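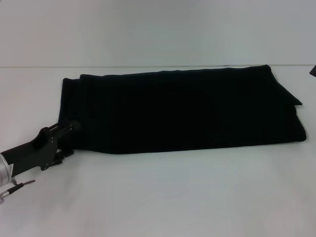 Agent ou agente de tri et de pliage textile — CDI, atelier de Hladun

Varkeck recrute une personne pour son atelier de reconditionnement textile de Hladun. L'atelier reçoit des invendus, des retours de boutiques et des fins de série, les contrôle, les plie et les remet en carton pour la revente. Le poste est à pourvoir en septembre.

Le travail

Vous travaillez debout, à une table blanche, sur des lots préparés par le quai. La plupart des lots sont composés de vêtements et de linge en coton ou en maille, souvent dans une seule couleur. Le noir revient beaucoup et demande de l'attention : les peluches, les traces de craie et les reprises de couture s'y repèrent mal si l'on va trop vite.

Pour chaque pièce, vous devez :
étaler l'article à plat et le lisser à la main ;
vérifier l'endroit et l'envers, les coutures et les bords ;
contrôler le marquage s'il y en a un (lettres complètes, pas de craquelure ni de bavure) ;
plier selon le gabarit du lot, puis reprendre les coins qui dépassent ;
poser la pièce sur la pile ou l'écarter pour le second tri.

Le pliage se fait marquage visible ou marquage caché, selon la fiche client. Le client Vestholm, par exemple, demande un pliage en long, sans pli sur les lettres.
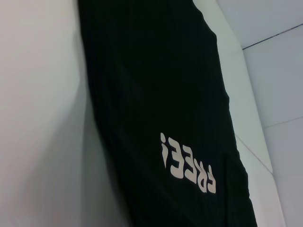
Tissu noir avec marquage clair, vu à l'envers à côté d'une surface blanche.

Un lot standard compte 266 pièces. Une fois le lot terminé, vous remplissez la fiche de contrôle et vous collez l'étiquette Brurex sur le carton. Brurex est notre logiciel de suivi ; il s'apprend en une matinée et aucune connaissance informatique n'est exigée.

Profil

Aucun diplôme n'est demandé. Une première expérience en blanchisserie, en confection, en magasin de vêtements ou en préparation de commandes est appréciée. Nous cherchons une personne soigneuse, régulière, capable de garder le même pliage du début à la fin d'un lot. Il faut pouvoir lire une fiche de consignes en français et distinguer les teintes proches — noir, anthracite, bleu nuit. Le port de charges est limité aux cartons pleins, déplacés au chariot.

Conditions

Contrat à durée indéterminée à temps partiel, 22 heures par semaine, avec possibilité de passer à temps plein après la période d'essai. Horaires du matin, de 7 h à midi au plus tard. Prime d'assiduité annuelle de 1000 euros brut, versée en deux fois. Salaire horaire selon la grille de l'atelier, communiqué avant l'entretien. Tickets restaurant et prise en charge de la moitié de l'abonnement de transport. L'atelier est de plain-pied, chauffé, avec vestiaire fermé et salle de pause.

Candidature

Envoyez un CV ou une simple lettre indiquant vos expériences et vos disponibilités, à l'accueil de l'atelier ou par le formulaire du site, rubrique « Travailler à Hladun ». Précisez en objet « pliage ».

Les personnes retenues sont invitées à un essai rémunéré de 40 minutes à la table, suivi d'un court échange avec la cheffe d'équipe. Prévoyez des chaussures fermées et évitez les bagues et les bracelets, qui accrochent la maille. Une réponse est donnée à toutes les candidatures, y compris négatives.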